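Home | Projects | Gallery | Contact

The Avotcombe bench: a fault in pictures

Welcome back, everyone, and thank you for all the kind notes after the last gallery! Plenty of you asked what went wrong with our connector work in July, so I've pulled a couple of photos together and will do my best to tell it properly.

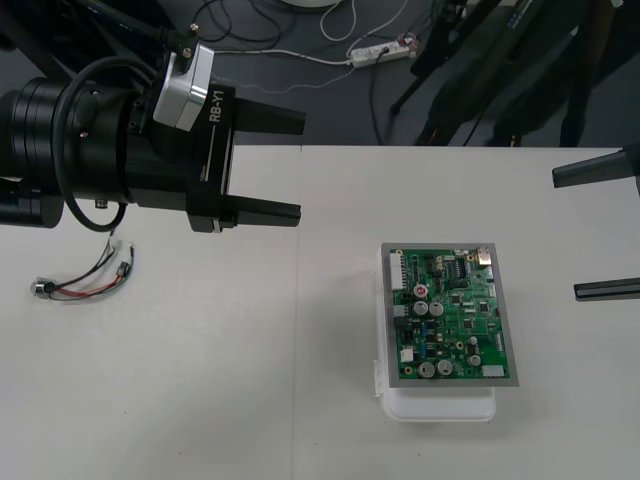
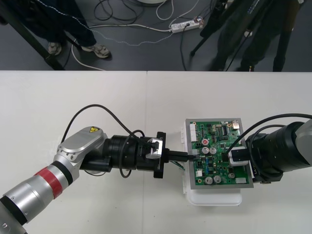

Two arms and one green circuit board, with a lot of patience from all concerned.

The trouble was the left arm's force limit. Sayaka Katayama had set it nice and low, but a restart quietly put the old default back, and none of us thought to look (me included, I'm sorry to say). Along came the next plug, a whisker out of line, and the arm just kept on pushing. Two bent pins and a cracked header – and a horrible little crunch that I can still hear when I make my tea.

Tsutomu Wada hit the stop button straight away, bless him, and no one had their hands anywhere near. We'd done 700 insertions by then without a grumble, so I suppose we'd all got a bit comfortable.

Nowadays the limit is read aloud from the screen after every restart, and Masaru Sugiyama has added a check that won't let the arms move until the number matches. The damaged board lives on the shelf at Neritz, should you fancy a look next time you're by.

27 shares | 6 comments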